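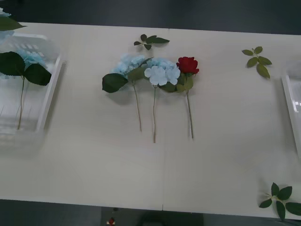
December 26, 2022

Everybody else has the day off and I spent mine in the back bedroom with the old file server, which I have been promising to retire since February. I know, I know. But the house was quiet, there was leftover pie, and I really wanted to see if the new Brumov box could take over before I go back to work.

Copying started fine. I moved the photos first (125 gigs, way more than I thought we had) and then the music, and then it just sat there at 21 percent on the documents folder for so long that I went and did the dishes. Came back, still 21. Turns out one of the drives in the old machine, the one I call Sani, has been throwing read errors and emailing them to an address I closed two years ago. Great.

So I texted Gemma Stockdale, who talked me into the Brumov in the first place, and she said to skip the bad files, let the rest finish, and pull the missing ones from the Bivix backup afterward. That worked! Mostly. I ended up with 6 files that wouldn't open, all tax scans, and Carol Treloar has copies of those anyway from when she did our return. I'll bug her after New Year's.

The permissions are still a mess. My laptop sees everything and the kitchen computer sees nothing but an empty folder called "public" - I must have made the users in the wrong order. I tried deleting and adding them back and now it asks for a password twice, so that's worse.

Leaving both boxes on overnight. Tomorrow I want to set up the nightly job and move the Wavitz switch off the windowsill, and find a longer cable, the blue one doesn't reach the closet.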